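Teaching two arms to fold, month three

Back in January I wrote that cloth folding would be a nice, contained problem for the slow part of the year. I'd like whoever wrote that to come and sit in my chair for an afternoon.

The plan, for anyone who skipped the earlier posts: two small arms, one policy, lots of demonstrations. I drive the arms by hand, the software records everything, and a network learns to copy me, including my bad habits. The network is called Noiphan and the recording code is called Mulline. I named them both late at night and it's too much work to change all the file paths now.

Until last month I had been recording complete folds. Start with the cloth, end with a tidy rectangle, save, repeat. I got to 144 of those and felt very good about myself. Then I trained on them and ran the result, and the arms folded beautifully in every case where the first grasp was good. When the first grasp was bad, they went ahead and folded nothing at all, with the same grace and confidence. I watched one of them place a corner that was still lying on the other side of the table.

So I threw out the idea of the complete fold for a while and went back to the corners. Short recordings, grasp and lift only, and I kept the ones where I fumbled and had to try again. Those used to go in the trash.
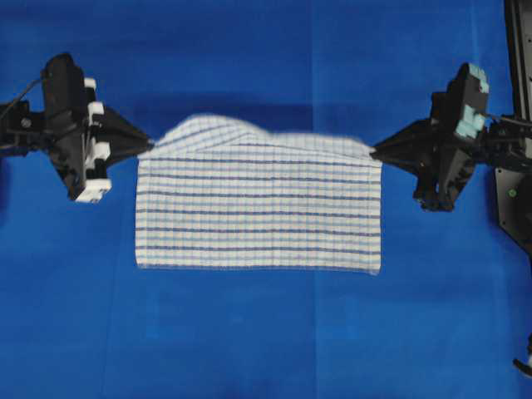
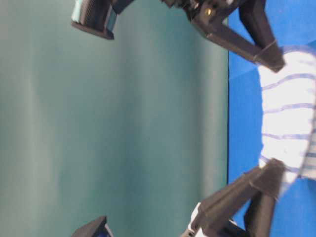
Striped cloth, blue surface, black fingers.
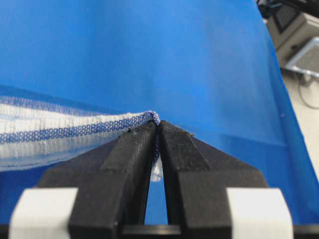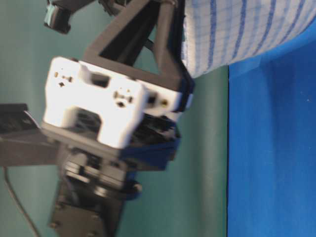

I added 66 of these short ones to the original set and trained again from scratch. No other changes, same network, same number of steps, because I have been burned before by changing two things and taking credit for the wrong one.

Scores, then. My test is 132 trials per policy, with the cloth dropped from a bit above the table so it lands however it likes. The old policy finished 67 of them. I had to look at that number for a while, since it means I built a very expensive coin. The new one finished clearly more, but I moved a lamp halfway through the run and I no longer trust the total, so you don't get it until I've done the whole thing over. Yes, I know.

What I do trust is what the failures look like now. The old policy failed early and then kept performing. The new one misses, opens, goes back, and tries again. Sometimes it tries again nine times in the same wrong place, which I recognize from my own recordings with some discomfort.

The camera question is still open. I tried dropping the wrist views to save memory and the grasps got worse right away, so they're back in. Dropping the side views made less difference than I expected. I want to repeat that with a different cloth before I say it out loud to anyone at Undanby, where they are very fond of their side views.

Next up is the second fold, where the cloth is thicker and the fingers tend to pick up one layer when they should take two. Clistodia, the old desktop that does all my training, has started making a ticking noise under load. I've moved the backups to another drive and turned up the radio.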